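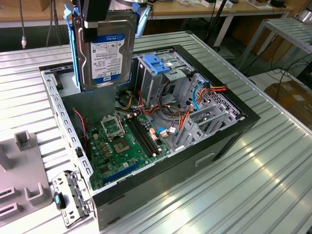 A WD Blue drive in its blue caddy, held over the open tower by the gripper. The label says 1.0TB, for those who asked!

Share 3 | Comments 40

Open Day at the Piltora Workshop, October

Thank you to everyone who came out to see us, and to those of you who stayed well past the time we had promised to let you go home. We had hoped for a decent turnout and ended up with 145 names in the guest book (plus a good many children who drew in it instead), and I don't think the coffee machine has ever worked so hard. Huguette Tanguy baked for two evenings beforehand and there was not a crumb left by four o'clock.

The station most people asked me about afterward was the computer bench, so that's the one I've put on this page. Valentin Pruvost and Ysaline Lefèvre ran it between them all afternoon, taking turns at the talking, and they were very patient with the same three or four questions. Yes, an ordinary desktop computer. Yes, the kind you may well have under your own desk. The job they chose to show was handling the hard drive, which sounds simple until you look into a case and see how many cables are waiting in there to get in the way. The red, orange, yellow and black bundle in this one got a lot of comments, and so did the blue cables lower down.

Several of you wanted to know why the tower was on its side. With the side panel off and the inside facing up, the arm can come straight down from above, and it also meant that the smaller visitors could see the green motherboard and the two memory slots without being lifted up. Ysaline had a nice way of explaining the caddy to them: she called it the drive's coat. I've been calling it that ever since, and Valentin wishes I would stop.

Aurélien Baudry gave his talk on the Flerkano sorting line in the back room at 3, and it filled up so quickly that he kindly gave it all over again for those left in the hallway. His handout runs to 96 pages, so please ask at the front desk for a copy and we'll print it as needed. If you left a green umbrella or a child's mitten behind, those are at the front desk too.

Warm thanks from all of us, and do come again in the spring!

Maëlys Tessier

Search this site Search
Leave a comment (40)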